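为什么墙里要塞“棉被”?
给小朋友讲讲房子的保温层

最后更新:4月
阅读时间:6分钟
分享 37 评论 2

冬天的晚上,你摸一摸朝外的那面墙,再摸一摸两个房间中间的那面墙。很多房子里,朝外的墙会凉一些。墙的一边是暖和的屋子,另一边是冷风,热量就从暖和的一边慢慢跑到冷的一边去。

热量总是这样走的。一杯热水放在桌上会变凉,因为水里的热跑到杯子、桌子和空气里去了。从冰箱里拿出来的牛奶放久了会变得不凉,因为屋里的热跑进了牛奶里。方向只有一个:从热的地方去冷的地方。

房子也一样。冬天,屋里的热往外跑,暖气就得一直工作。夏天,外面的热往里跑,空调就得一直工作。装修工人在墙里、屋顶里和地板下面放一层材料,让热量跑得慢一点。这层材料叫“保温层”,有的地方也叫“隔热层”。
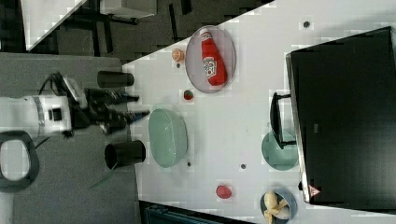
杰夫德布里奇,4月

我们去问了装修师傅阿利斯泰尔·伦尼。他在兰杰巴装修公司工作,专门给老房子加保温层。下面的内容有一大半是他讲的。

热量怎么逃出房子

热量有三种走法。

第一种叫“传导”,就是挨着走。把金属勺子放进热汤里,过一会儿勺子把也热了。热从勺子头一点一点传到勺子把。墙也会这样传热。砖、混凝土和金属传得比较快,木头传得慢一些。

第二种叫“对流”,就是跟着空气或者水一起走。热空气比较轻,会往上升,所以屋顶没有保温层的房子,会从上面丢掉很多热。门缝和窗缝里钻进来的冷风,也会把屋里的热空气挤出去。

第三种叫“辐射”。太阳离我们很远,中间没有什么东西挨着,可是你站在阳光下还是觉得暖。热量像光一样直接照过来。夏天下午,太阳晒着屋顶,屋顶下面的房间就会变热。

保温层里面是什么

保温层里最重要的东西是空气。这听起来有点奇怪,因为我们刚刚说过,空气会带着热量到处走。关键在于空气能不能动。如果把空气关在许许多多很小的空格里,它就走不远,热量也就很难跟着它走。

羽绒服暖和,也是这个道理。羽毛自己不会发热,它只是把空气留在里面。你把羽绒服压得扁扁的,空气被挤掉了,保温的本领就变差了。伦尼师傅说,新来的工人常常想把保温棉使劲塞进墙里,觉得塞得越紧越好。他每次都要让他们拿出来重新放。

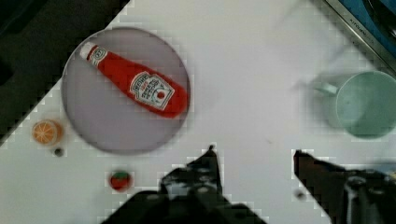 浅色的圆盘和横放着的红色番茄酱瓶。

常用的保温材料有下面几种:

玻璃棉。用很细很细的玻璃丝做成,看上去像棉花。小朋友不要用手摸,细丝会扎皮肤,让人发痒。工人放玻璃棉的时候要戴手套、口罩和护目镜。

岩棉。把石头烧到熔化,再甩成细丝。它不容易着火,也能挡住一部分声音。

泡沫板。里面是一个一个小气泡,很轻,可以用刀切成需要的大小。

纸纤维。用旧报纸打碎做成,还要加进防火的东西。工人用一根长管子把它吹进墙里或者阁楼里。

羊毛。没错,就是绵羊身上的毛。羊毛可以吸一点水汽,摸起来也不扎手,不过价钱比较高。

一间阁楼要用多少材料

去年,兰杰巴公司给伊尔塔莫街的一座老房子加保温层。那座房子有阁楼,阁楼的地板下面什么都没有。工人量好尺寸,用了37卷保温棉。材料一共花了2,736元,工钱是885元。两个工人一起干,干了2天。

他们先看屋顶漏不漏水。保温棉湿了以后,小空格里装的就变成了水,而水传热比空气快得多。湿的地方时间长了还会发霉。所以漏水的地方要先修好,等木头干了再往下做。

然后他们找出所有的缝,比如电线穿过去的小洞、水管旁边的空隙,用密封胶堵上。最后才把保温棉一条一条铺在木梁中间,挨着铺,不留缝,也不压扁。

房子不能完全闷起来

有人会想,那就把所有的洞都堵住吧。这样不行。人在屋里呼吸、洗澡、煮饭,都会放出水汽。水汽出不去,碰到冷的窗户和墙角就会变成小水珠。你冬天在玻璃上画画,画的就是这种小水珠。

所以房子还要有通风的地方,比如厨房的抽油烟机、浴室的排气扇和屋檐下的通风口。铺保温棉的时候,屋檐下的通风口要留出来。伊尔塔莫街的那座房子,以前有一个通风口被旧箱子挡住了,工人把箱子搬开,才看见木头上有一片黑色的霉。
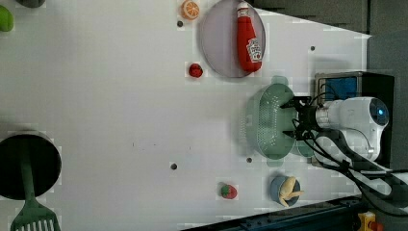
在家里试一试

这个小实验可以看出哪种材料保温好。请大人帮你倒热水。

准备:三个一样大的带盖杯子,一条毛巾,一张铝箔,一支温度计,几根橡皮筋。

1. 第一个杯子什么也不包。
2. 第二个杯子用毛巾包两圈,用橡皮筋扎住,不要扎得太紧。
3. 第三个杯子用铝箔包一圈。
4. 请大人往三个杯子里倒一样多的热水,盖上盖子。
5. 每过十分钟量一次水温,写在纸上。一共量三次。

哪个杯子里的水凉得最慢?杜洛农小学的几个班做过这个实验,几乎每个小组都是包毛巾的杯子最暖。你还可以换成报纸、旧毛衣或者装快递用的气泡膜再做一次。每次只换一种材料,水要一样多,杯子也要一样。

如果把冰水倒进杯子,包了毛巾的那杯会怎么样?先写下你猜的答案,再去做。

词语表

保温层:放在墙、屋顶或者地板里,让热量跑得慢的一层材料。
传导:热量在挨着的东西中间传过去。
对流:热量跟着流动的空气或者水走。
辐射:热量像光一样照过来。
通风:让屋里的空气和外面的空气交换。

分享 37 评论 2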